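**White table tops: crumbs, marks, what are you all cleaning with?**

**maplefork28** wrote:

OK so I finally have a big white table to work at and I love it, except I had no idea how much a white top shows. Every crumb, every speck. I had a dark brown desk for years and I guess I was just living in filth and didn't know it, lol.

Two shots of the top from this week.
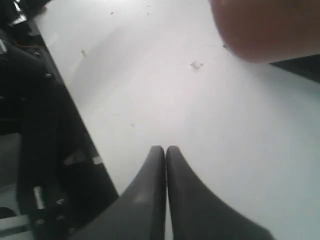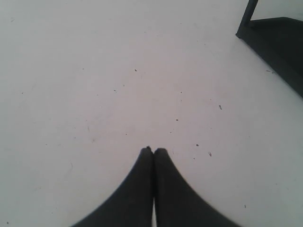 *Crumbs and a faint mark in the first one, the smooth pale surface in the second.*

The crumbs I can deal with. It's the little faint marks that bug me. There's one left of center in the first picture. What do you use that won't dull the finish? My sister swears by Vomstead spray but it's pricey and I've never tried it. Also open to being told I should just put a mat down.

---

**Wojcik_fan** wrote:

Don't get a mat! You bought a white table, enjoy the white table. I've had mine for 7 years and all it gets is a damp microfiber cloth and one drop of dish soap, then a dry cloth right after so it doesn't streak. Vomstead is fine but it left mine kind of tacky and then it grabbed dust even worse.

---

**Anas Masri** wrote:

Going to disagree on the mat. I do a lot of small parts work and a mat saved my top. Marks are one thing, scratches are forever. I use the gray Skernurik one, 28 inches wide, and I roll it up when I want the whole table.

For the faint mark, try a white pencil eraser first. Sounds silly but if it's a scuff it'll come right off. If the eraser doesn't touch it then it's either a stain or it's in the surface, and that's a different conversation.

---

**maplefork28** wrote:

Eraser!! I have about a hundred of those in a drawer. Trying it tonight.

@Wojcik_fan do you do the soap thing every day or only when it looks bad?

---

**Wojcik_fan** wrote:

Dry cloth every day, soap maybe on Sundays. And brush the crumbs off first with something soft, please. If you push gritty stuff around under a wet cloth you're basically sanding.

---

**tidy_in_tulsa** wrote:

Can I say melamine sponge or will I get yelled at

---

**Anas Masri** wrote:

You will get yelled at. Those are an abrasive. I took the shine off a 40 inch section of my old bench with one and it never looked right again, you could see the dull patch from across the room every time the sun came in.

---

**tidy_in_tulsa** wrote:

I mean I've used one on my kitchen table forever and it looks fine to me? Light pressure, wet sponge, ten seconds. Maybe matte tops don't care as much. Hers looks pretty matte in the second picture.

---

**Wojcik_fan** wrote:

Matte is worse! You get a shiny spot instead of a dull one. Ask me how I know.

---

**deskgoblin200** wrote:

I'm with the mat people, mostly because I eat at my desk and have no plans to stop. But a little bench brush changed my life more than the mat did. Mine's from Susent, it hangs on a hook under the edge and I sweep straight into the trash can. Takes no time. Does your table sit near where you eat, maplefork?

---

**maplefork28** wrote:

Ha, I eat toast at it, so yes, guilty. I like the brush on a hook idea a lot.

Eraser update: it got most of the mark! There's still a ghost of it if I get my face right down by the table, but standing up I can't find it. Did the soap and dry cloth after and no streaks. Skipping the melamine thing for now, sorry Tulsa.

Still on the fence about the mat. Anas, does the Skernurik lie flat after it's been rolled up, or do the corners curl? My last one curled and I kept catching my sleeve on it.

---

**Anas Masri** wrote:

Corners curl for an hour or so. Roll it with the top side facing out and it's a lot better.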